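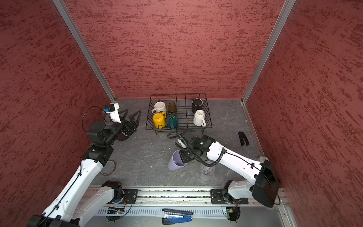 Tassen gehören bei mir kopfüber ins Abtropfgestell, Punkt. Meine Freundin Maya stellt alles mit der Öffnung nach oben hin und wundert sich dann über die Pfütze am Boden. Und bitte nicht zu eng! Wenn Keramik an Glas stößt, gibt das früher oder später Macken am Rand (ich habe so im November zwei schöne Gläser verloren, seufz).
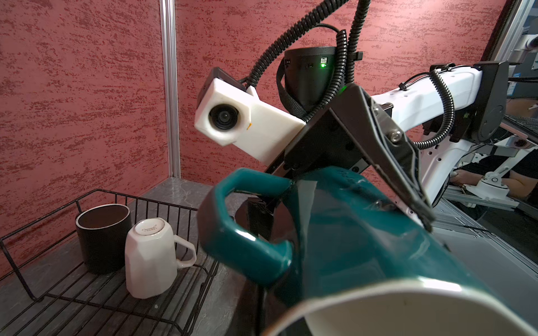 Die große Tasse in Petrol, im Gestell daneben Schwarz und Weiß.

Dicke Henkel trockne ich immer kurz mit dem Tuch nach, innen in der Rundung bleibt sonst gern Wasser hängen. Teeränder gehen mit einem Teelöffel Natron und 75 ml warmem Wasser weg, kurz einwirken lassen, auswischen, fertig.
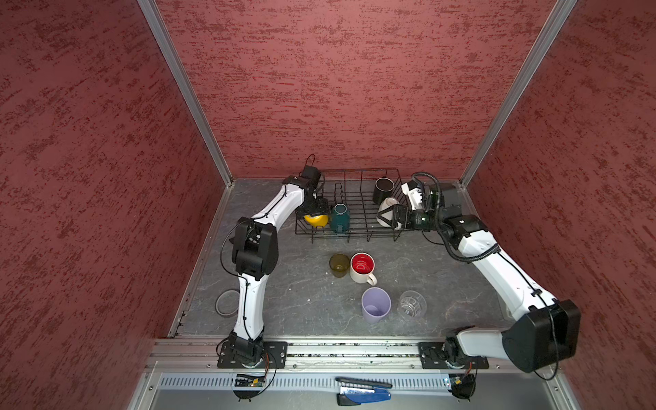

Plastikbecher spüle ich übrigens zuletzt, die brauchen ewig, bis sie trocken sind, und kommen bei mir auf ein Geschirrtuch neben das Gestell. Das Tuch danach bitte aufhängen und nicht zusammengeknüllt liegen lassen, sonst müffelt es!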